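Shared work table: how do you keep yours under control?

sangkhawat_sam
Posted Wednesday, 9:40 pm

OK so I need some table wisdom. We have one big light wood-look table that everyone ends up at, and by mid afternoon it's laptops, chargers, drinks, snack wrappers and whatever box came in the mail. I wiped it down this morning and by lunch I couldn't find a clear spot to set a plate on! The front edge is chipped too, right where everybody leans and where the cords hang over. I'd like to fix that before somebody snags a sleeve. Anybody dealing with the same thing?

dredus
Posted Wednesday, 9:58 pm

Cords first. Always cords first. I bought a pack of 100 of those little reusable ties and I've used maybe half (the rest are in a drawer, tangled, which my wife finds hilarious). Run everything off the BACK of the table. If a charger cable goes over the front somebody's knee is going to find it, and then there goes the laptop.

muvness
Posted Wednesday, 10:15 pm

Disagree on running it all off the back. Our table is up against a wall and getting to the outlet meant crawling underneath every single time. I went with a power strip clamped to the side and it's been great. For the chips, iron-on edge banding. You can get a roll for next to nothing and I did 13 feet of it in one evening with my regular clothes iron. Sand the old edge first or it won't stick.

akon21
Posted Wednesday, 10:22 pm

Iron-on banding peeled off mine in a month. Just saying. I ended up filling the chips with wood filler and painting the whole edge dark brown. Not gorgeous but it's still holding.

muvness
Posted Wednesday, 10:31 pm

Did you sand it though??

akon21
Posted Wednesday, 10:34 pm

...a little

dredus
Posted Wednesday, 10:41 pm

lol. Also the drinks. Open cups next to a keyboard make me twitch. We have a rule at our place, lids or it goes on the other table. My last laptop died from iced coffee and the repair quote was close to 1000 bucks, so I'm not flexible on this one.

muvness
Posted Wednesday, 10:50 pm

I think that's a bit much for a table people hang out at all day. Put a tray at one end and drinks live on the tray. People will use a tray if it's there. They will not follow a rule.

sangkhawat_sam
Posted Wednesday, 11:06 pm

Okay, lots to work with here, thanks! I like the tray idea and I'm going to try it first, sorry dredus. We do have a second table, a white one, right up against this one at the back corner, so water bottles can go over there and the tray can take the cups. The cardboard box is probably my fault, I leave them open on the table and then they turn into storage. A power adapter with its cable going over the front is pretty much a permanent feature around here – I'll look for a clamp strip this weekend. For the edge I'm leaning toward filler and paint, mostly because I don't trust myself with an iron. Does the filler need a primer on top or can I go straight to paint? And would you do the whole front or only the worn part? 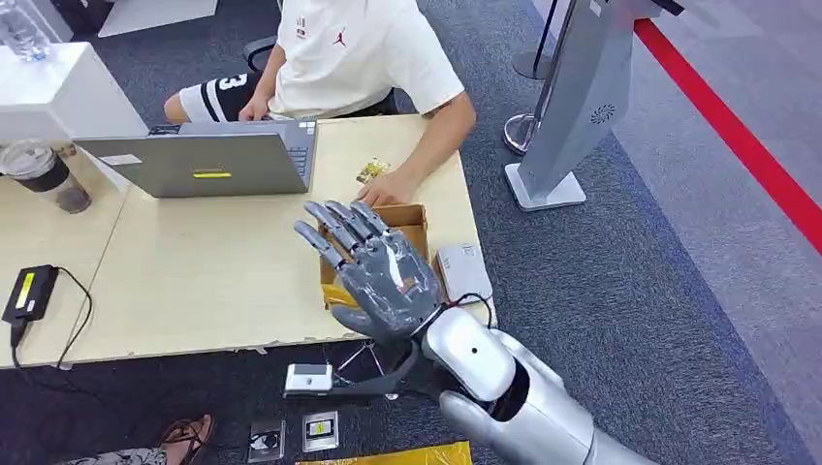
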